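Coltesness Desk Mat, White

Home / Desk & Studio / Mats and Surfaces

I'm Svenja, I cut and finish these mats myself, and yes, I'm typing this on one. I've used a white desk mat for years because I like being able to find things. Dark mats look lovely in a catalogue and then you drop a black screw on one and you're on your knees with a torch! White shows you everything, crumbs included, and I've made my peace with the crumbs.

The Coltesness is my everyday mat, the one I'd point most people towards. It comes in two sizes. The small one suits a laptop and a cup of tea, and the large one goes right across a proper desk with room for your elbows. Both have the same smooth top and the same grippy underside, so it won't creep away from you while you're writing. I was a bit fanatical about the creeping. The first version slid every time I used an eraser and I nearly gave up on the whole idea (Sabine Kleinschmidt, who shares the workshop with me, heard a lot about it).

The colour is a plain soft white. I tried a brighter one over the winter and it was awful under a lamp, like staring into an open fridge, so that roll became drawer liners. If you've got the old Warnus mat from me, the new one is a touch warmer, and you'll notice if you put them side by side.

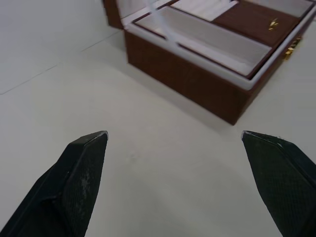
What it's good for

Writing and drawing, mostly. Pens feel nice on it with a single sheet of paper on top, a bit of give but no squish. I also use mine for mending, sorting beads, wrapping presents and doing jigsaws, and my neighbour's kids have done a fair bit of homework on the large one. A mouse works fine on it. If you play fast games you may want something made for that, as I've only tested mine on spreadsheets and a very slow game about farming.

It isn't a cutting mat. Please don't take a craft knife to it! If you need to cut, have a look at the Reuter board, which sits neatly on top of the large size.

When it arrives

It comes rolled. Lay it out flat with the top facing down for 45 minutes, then flip it over and put a few heavy books on the corners. Mine usually settle by the evening. In cold weather it can take longer, so bring it into a warm room first and don't try to force it. Please don't use a hair dryer either. Arturo Sanna wrote to me last November to say he had, and we both learned something about ripples.

Looking after it

Wipe it with a damp cloth and a drop of dish soap. Pencil comes off easily. Ballpoint needs a bit of patience, and permanent marker is, well, permanent, although rubbing alcohol on a cotton ball will fade it. Test a corner first. Keep hot pans and hair straighteners off it, and if you roll it up to store it, roll it with the top facing out so it lies flat again sooner.

Sizes and extras

Small and large, both in white. The Dirnotum edging (a stitched border in grey or navy) can be added to either one, and I do that by hand, so allow an extra 6 days before it goes in the post. I'm happy to cut an odd size if your desk has a weird corner. Send me the measurements in centimetres through the contact form and tell me which way the corner goes.

Returns are fine if it's unused and still rolls up. Custom sizes I can't take back, so measure it a second time before you hit send.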